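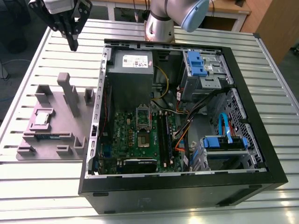 # Kodikara Bench Cell for Desktop Computer Servicing

The Kodikara Bench Cell is a single-arm workstation for the repair, refitting and re-use of desktop computers. It is supplied by Retgate to refurbishment workshops, college technical departments and public bodies that maintain their own equipment. The cell handles small parts inside an opened tower, principally processors and memory modules, and is intended to work alongside a trained technician.

Customers frequently ask whether a machine of this kind can take over the repair bench. At present it cannot. It can carry out a limited number of steps reliably enough to be useful, and this page sets out which steps those are.

## What is supplied

- One robot arm with a two-finger gripper
- Slotted aluminium worktable
- One printed fixture tray, with pockets and slots for parts, in a choice of colours
- Conda job software, with a licence for one cell
- Installation and two half-days of operator training

The computer, hand tools and replacement parts are not included. Further trays may be ordered separately, and drawings are provided to customers who prefer to print their own.

## Work the cell can do

Under normal workshop conditions, the cell is approved for the following:

1. Picking a memory module from the tray and placing it in an open slot on the motherboard.
2. Picking a processor from its pocket and lowering it into a socket that has already been opened.
3. Returning either part to the tray.

The tower is laid on its side with the panel removed before a job begins. Parts must be placed in the tray in the positions shown on the job sheet. The Conda software will pause and call the operator if a part isn't found where it is expected.

In acceptance trials at our Jolloston workshop, the cell was set 1,458 memory placements across several makes of tower. Of the first 1,000, the operator was called to 360, mostly for modules that had not seated fully at one end. Changes to the finger pads and to the pressing routine were made after that point, and the remaining placements needed an operator on 7 occasions. These results were obtained with towers of familiar layout.
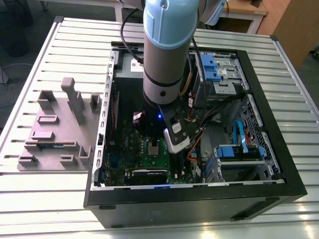
Access is the chief difficulty in all such work. A desktop case leaves little room for a wrist and fingers between the drive cage, the power supply and the cabling, and the route that suits one model may be blocked in the next. Each new model of tower therefore requires a short teaching session, normally completed within a morning, before it is added to the job list.

## Work that remains with the technician

The cell is not approved for the following tasks:

- Removing or refitting side panels
- Routing, connecting or disconnecting cables
- Applying thermal paste
- Removing graphics cards, drives or power supplies
- Cleaning of any kind

Loose cables deserve particular mention. They move when touched and seldom lie in the same place twice, and the arm has no dependable way of holding one aside while it works. "A technician moves a cable out of the way without thinking about it," notes Azucena Ponce, who leads product support for the cell. "We have not yet matched that, and we ask customers to plan their staffing accordingly."

Trials of drive removal are under way, led by Sihan Qian. A further statement on this work is expected in September.

## Site requirements

The cell should stand on a level floor, with clear space on the operator's side. Staff must wear an earthed wrist strap when loading parts. Power must be disconnected from the tower before the arm enters the case, except during supervised test routines.

## Ordering

The cell is available for purchase or on a twelve-month hire agreement. Prospective customers are invited to send a list of the tower models they service most often — Retgate will confirm in writing which of these are already on the job list and which would need to be taught.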